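# Skitmont replacement finger pads, after a long run on a hand-held gripper

I maintain one hand-held gripper and the bench it works at. The job is mostly loading and unloading slotted acrylic racks. 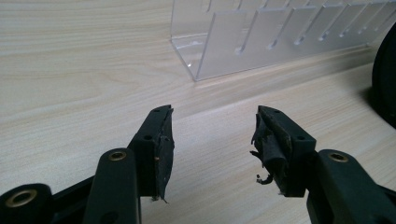 *Both jaws open over the bench, with the Skitmont pads due for replacement.*

The pads come as a flat sheet, pre-cut, black, with adhesive on one side. I bought the pack of 40 in April. They went on after the Lemieux pads, which cost more and were stiffer.

**Grip.** Very good when new. Clear acrylic is slippery and the plates are thin, and I could close on one edge without it rotating. The Lemieux pads needed a harder squeeze for the same hold.

**Wear.** This is the weak point. The maker suggests inspecting at 300 cycles. I logged 908 on this pair, so part of the blame is mine. The left pad is scuffed and ragged with a sliver coming off the bottom. The right one has shredded into strips, and there is a lighter yellowish-gray layer showing along the fingertip. My last two pairs also went on the right first. I suspect alignment and have not chased it down yet.

A loose strip is more than a cosmetic problem on this job. One got into a slot and the plate sat high until I picked the scrap out with tweezers. I now stop at 300 and look, and I change both sides together even if one still seems fine.

**Fitting.** Peel the old pad from the top down, scrape the leftovers with a plastic blade, wipe with alcohol, let it dry, press the new one on for a full minute. Skitmont's sheet says to leave it overnight. I have skipped that twice and both times a corner lifted by the next shift. Keep alcohol off the brass-colored inserts if you use threadlocker there. While the jaws are open I also check the link arms for play and the fingertip screws, if fitted.

**Packaging.** The sheet has no left or right marking and does not need any. The backing paper tears badly. Start it with a knife.

I also tried a strip of Skirken tape, cut by hand. It lasted 50 cycles and left glue everywhere.

I'd buy the Skitmont pads again for thin or slick parts. For anything with a rough edge, get the Lemieux. Four out of five for grip, two for life. Gretton stocks both, and the small pack is enough to try them.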